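Project report - teaching pick and place by hand
Everett Whitfield, Yeison Restrepo
Halvorsen lab section, final writeup (August)

## What we set out to do

Get a two-arm setup to sort small parts into a box with compartments, learned only from people doing it with hand-held grippers. No robot during recording. You hold the grippers, do the task, the tracker follows the cube markers, and later the paths get replayed and trained on. Goal was 200 good demos. Training was done on the Kamville machine overnight.

## Recording

First plan was remote control with the sticks. Dropped after a week - too slow, and both of us kept turning the wrist the wrong way. Hand-held was way faster. Yeison did most of the runs sitting down, Everett ran the laptop and called start/stop.

Rules we ended up with:

- start every demo from the same rest pose
- marker faces toward the camera, dont roll the wrist past sideways
- slow down over the compartments
- if you drop a part, scrap the demo, no fixing it mid run

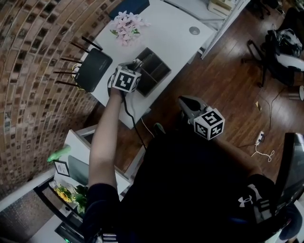
The organizer box gave us the most trouble. The compartments have walls, so the jaws have to come in close to straight down or they hit an edge. People do this without thinking. The model did not. In the early demos we came in at a slant half the time, and the policy learned the slant. Re-recorded those.

Cables were the other thing. A cable hanging off the gripper pulls a bit when you reach far forward, and you can see it as a small wobble in the path. We gave it more slack and the wobble mostly went away. Should of done that first.

## Results

Trained on 200 demos, 1000 test tries in the sim, then a short round on the real arms at Brirnden. Sim looked good. Real arms, we only got 11 tries before our slot ended - 8 parts landed in the right compartment. The misses were all the same, part released too early and it bounced off a wall.

Lost marker tracking was the top reason for throwing out demos. Mostly when one hand passed over the other.

## What we would change

- second camera from the side
- more demos with the left hand, ours lean right
- log the scrapped runs too, we deleted them and then wanted them for the error section
- book the real arms earlier!!

Code and the demo list are in the Zandemcombe folder. Calibration file is the one ending in _v3, the other one is wrong, still need to delete it.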